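How do I keep cords tidy on a polished marble floor without sticking anything to it?
Home & Floors > Cords and Clutter
2610 views

Algirdas Dzene

Hi all! We took over a big open room with a glossy gray marble floor and I love the floor, I really do, but everything in there plugs in somewhere and the cords have started to take over. The worst patch is by the little round side table with the fake flowers (my sister's, she is very attached to them – pale blue, lavender, yellow, peach, the works). There are black cords and white power strips right on the floor next to it, and black on shiny gray is about as loud as it gets. 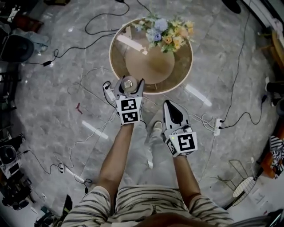

Huvwood, November

I've already tried the cheap adhesive clips from the hardware store. They held for a few days, then slid, and left a gummy ring that took me a whole evening to get off with dish soap and a plastic scraper. So no glue please. I also can't cut into the floor or run anything under it, the lease is very clear.

What I'd like is for people to be able to walk past the table without stepping over anything. The strips can stay on the floor if they must, I just want them to look like they belong there. The nearest wall outlet is 16 feet away. Is a rubber cord cover going to mark the marble? And do I go with one long cover or several short ones?

pesis_porch

I had the same thing in a lobby with polished stone. Get a cord cover with a flat underside and no adhesive, the heavy kind. I've used Saretti ones and they stay put by weight alone. One long piece looks much better than short ones, the joints creep apart when people kick them.

Before you lay it, unplug everything and pull the cords apart. Start again with the one that has the farthest to go and only put back what you use. I bet you find one that isn't going to anything. Coil the extra length of each in a loose loop with a hook-and-loop strap, not tight, and leave the loops by the strip and not out in the walkway.

On marks: some black rubber does stain pale stone over time. Put a scrap of it in a corner for 2 weeks and look before you commit to the whole run.

Tunde88

just put a rug over it

suvarna_m

Please don't put a rug over it! Cords under a rug can get hot and you won't see the damage, plus a rug on polished marble slides like crazy.

Is there anything else in the room on a cord, or is it only the table end? If you can bring power down from overhead somewhere it saves a lot of floor.

Algirdas Dzene

Thanks, no rug, got it. There's also a black pedestal fan over by the tall glass-front cabinet, and it has a cable coming down to it from above.

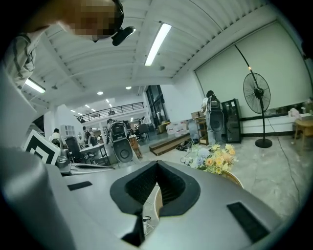

I don't mind that one so much, it's up out of the way of people's feet – it's the floor ones that drive me nuts. The ceiling is white with beams, so I suppose I could ask the landlord about bringing a second line down near the table, but I'd have to find a cord that isn't black or it'll be all anyone looks at.

suvarna_m

Ask, it costs nothing. Make sure an electrician does it and that it's properly supported up top. Until then I'd slide the table toward the wall outlet and get the strips in one of those lidded cable boxes with slots at the ends. Mine was a Pesis, medium size, took 3 adapters with room left over. Check that yours has vents.

Algirdas Dzene

Ordered a box and one long cover in gray. The corner test starts tonight and I'll post back when I've lifted the scrap.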